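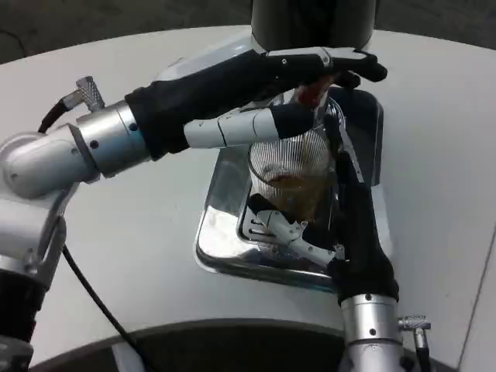 # Pouring from the table tap without wearing it

Some drinks dispensers live in a kitchen, where a spill is a private matter. Ours stands on a white table in the middle of everything, and it has taught most of the household to pour properly, usually by way of their shoes.

The method below is Elie Bitar's, with my corrections. He disputes the corrections.

## What you need

- A dispenser with a lever tap and a drip tray under it
- A straight-sided glass, 300 ml
- A cloth
- A second cloth, for when you can't find the first one

Ribbed glasses are worth hunting down. They're easier to hold with cold fingers, and the ridges hide smudges, so you can go on claiming you polished them. Mine came from a Guérin catalog and have outlived two dishwashers.

## Set up before you touch the handle

1. Seat the grate in the tray. Press each corner. If one clicks back up at you, something is under it, and you won't enjoy finding out what.
2. Rinse the glass in cold water and shake it out. A few drops left inside are fine. A dry, dusty glass gives you foam up to the eyebrows.
3. Stand the glass on the grate directly below the spout. Get your eye down level with it. From standing height everything looks lined up.
4. Check that the rim clears the spout. Tall glasses will fit right up until you try to take them out full.

## Pour

Take hold of the handle low down, close to the tap, where you have some control. People grab it at the tip and yank, as if starting a lawn mower.

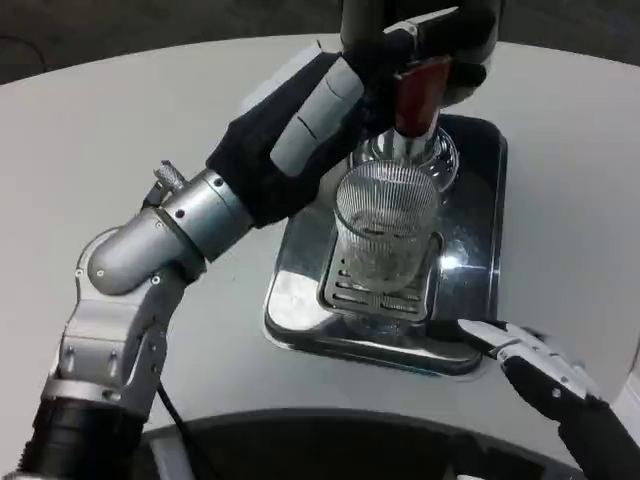

Open it all the way in one movement. A half-open tap spits, and Mireille Aoun's good tablecloth is the evidence. If you're worried about speed, worry about it at the other end of the pour.

Let the first splash settle, then keep going. With anything fizzy you can tip the glass a little and run the drink down the side, straightening up once it's half full. With flat drinks leave the glass standing and keep your free hand near it. Steady it if you must, but don't lift it toward the spout. A spout that has been dunked in one drink will share it with the next.

Stop at 200 ml. That looks stingy, and you'll be told so. The same people will then carry it across the room and arrive with all of it.

Close the tap as firmly as you opened it, then count to three before you pull the glass away. The last drops are in no hurry.

## Clean up

Lift out the grate and empty the tray at the end of the day, even if it looks clean. Wash both in warm soapy water and dry them with a soft cloth. Polished steel shows every fingerprint, so do it last and then go to bed.

Wipe the spout inside and out with a clean, damp cloth. Skip the scouring pad. I used one once, on a tray that had been shiny until then, and Máté Boros still brings it up.

## Notes from a second kitchen

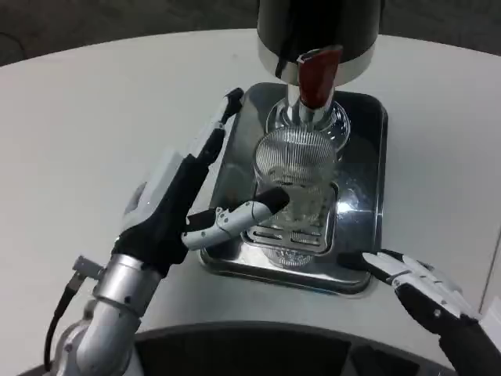 **Hustgate, September**

Þórey Hafstein tried all of this on her own dispenser and sent back a page of remarks, most of them about my spelling. The useful ones:

- If the handle feels stiff, clean the tap before you force it. Sugar sets like glue.
- Left-handed pourers should turn the whole table setup a little. Reaching across your own glass is how sleeves get sweet.
- Test with plain water first. She ran 22 glasses of it before she let anyone near the cola, which seems like a lot, but her floor is nicer than mine.

She fills to 183 ml and won't say why.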